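Dodton bimanual kit, second month

The Dodton kit ships as two arms, two grippers and a wrist camera for each. Calibration took 90 minutes the first time and 20 after that. The long flat fingers close evenly and hold thin plastic well.

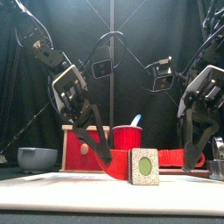 Cable routing is my main complaint. The supplied clips let go after roughly 30 hours of use, so I replaced them with Daly ties. Support (Rania Aoun) answered within a day and sent a revised bracket file — no charge.

Firmware still drops the right arm's torque limit on restart. Set it by hand until they patch it.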